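# The Checkout Line That Talks Back

Every morning at half past six, before the bakery trays are out, there's already a line along the side wall of the Metwood grocery co-op. 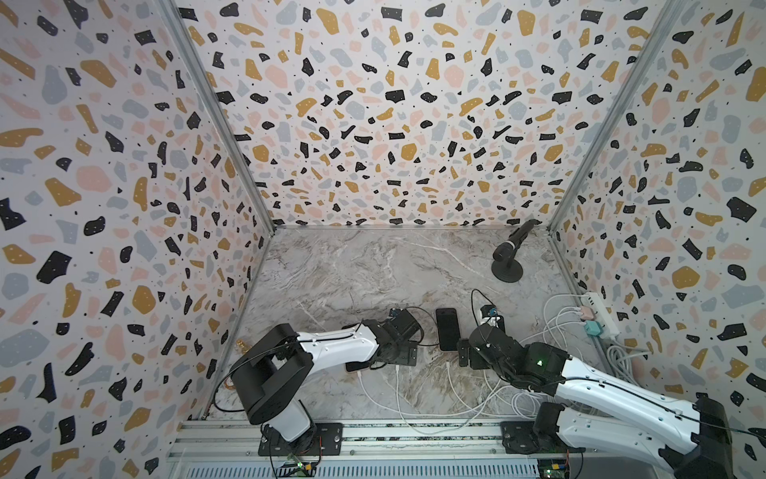

It's a cheerful line, too. People bring folding stools. Somebody usually has a thermos going, and by the time the doors open the first dozen shoppers have traded two recipes, one rumour about the bus route and at least one strong opinion on the price of capsicums.

I'd come up to Metwood because of the quiet hour, which started in April and has since become the most talked-about thing in town. From seven until eight the store turns off its music, dims the lights over the freezer aisle and opens a single slow lane at the checkout. Slow is the whole point! If you want to count out coins, or have each price read to you, or stop halfway to put the biscuits back, you go to the slow lane and take as long as you like.

Yesenia Carrillo runs the front end and came up with it after a bad week. There'd been an argument at the register, a loud one, over an older man who couldn't get his card to work. The shoppers behind him started muttering, then one of them shouted, and he walked out and left his groceries on the belt.

"I had his milk in my hand," she told me. "I kept thinking, he's gone home without milk."

She pitched the slow lane the next day. The co-op has about 600 members and I'm told there were grumbles from a fair few of them, mostly over staffing. Metwood isn't a big place – 3000 people if you count the farms out past Skundimstead Road – and an hour with fewer registers open sounded like money down the drain. The trial was meant to run for five weeks. It's still going.

Karthikeyan Devadiga has worked the lane since the beginning and he's a marvel to watch. He knows who wants a chat and who'd like to be left in peace. He packs the cold things together without being asked, he'll read a label out loud as if it were the evening news, and when a little girl wanted to scan her own mandarins, one at a time, he let her do the entire bag. The man behind them had a single loaf of bread. He said he was in no hurry and helped with the counting.

What surprised me was who turns up. I'd expected pensioners, and there are plenty, but I also met night-shift nurses, a father with twin toddlers, and a teenager from the Bhat Street flats who finds the after-school crush unbearable and now does the family shop before class. Her favourite colour of apple is green and she'll tell you why at some length.

Other shops have noticed. The hardware store in Zemham tried a quiet hour of its own and dropped it after a fortnight, then brought it back when 200 people signed a sheet taped to the paint counter. Carrillo drove over to help them set up, and came home with a discount on guttering.

There are still cranky mornings. While I was there a woman in a rush joined the slow lane by mistake, sighed loudly enough for the dairy section to hear, and was gently steered to the next register by three different customers. She was out the door in a couple of minutes and waved on her way past the window.

And the man with the milk? He's a regular now, usually fourth or fifth in line. He pays cash and brings his own stool.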